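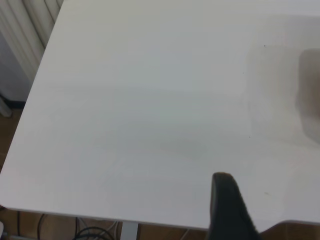

White bench, front left corner.

June, 8 pm. Perry trial, Trurnholm pears.

Racked the second carboy off its lees and took a gravity while I was at it. 1.011, same as the last two readings. Rowena says it's finished. I say it's stuck, and I'd like somebody to show me why a perry from fruit that ripe would park itself at exactly the same number three times running. Pears carry sorbitol and it doesn't ferment, fine, everyone brings that up, but the first carboy had the same fruit from the same press and went well below this one. So sorbitol can't be the whole answer.

Differences between the two that I can find in my own notes:
Carboy 1 - wild, no additions, back wall.
Carboy 2 - Bromik yeast, nutrient at pitching, by the door.

The Bromik packet promises it will "finish clean in any orchard juice." I have never had a packet that promised anything else. Jonalyn used the same stuff on her Guerra apples last fall and was happy, but she didn't run a plain batch next to it, so all I know from that is that her cider was good. Her cider is always good.

Checked the hydrometer in plain water before blaming the yeast. Reads true. Checked the thermometer too, against the one from the kitchen, and they agree.

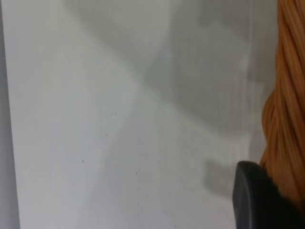

Then there's the tannin question. Rowena wants to add the Stindari fining to clear the haze before bottling. My objection is the same as last year. Perry tannins drop out when they feel like it, and half the time what looks like protein haze is tannin that will settle if left alone for two months. If we fine it and it clears, we learn nothing. Settled on a split: one gallon fined, one gallon left, same shelf, same temperature. She thinks this is fussy. Fine.

Taste, for what it's worth: Carboy 1 thin, sharp, a little grapefruit pith, long finish. Carboy 2 rounder, some pear skin, sweet up front and then not much. Jonalyn prefers 2. I'd prefer it if I trusted it in a sealed bottle. Not bottling anything at 1.011 on the strength of a feeling.

To do:
Warm a quart of 2 and pitch a spoonful of lees from 1. If it moves, it was stuck.
Find the pressing sheet. I have 349 pounds written on the lid of the bucket and no idea whether that is before or after we threw out the soft ones.
Ask the orchard whether the old trees are really the variety on the tag. The tag is from 2000 and the trees are a lot older than that.
pH on both, with fresh buffer this time - the old bottle has been open since I don't know when.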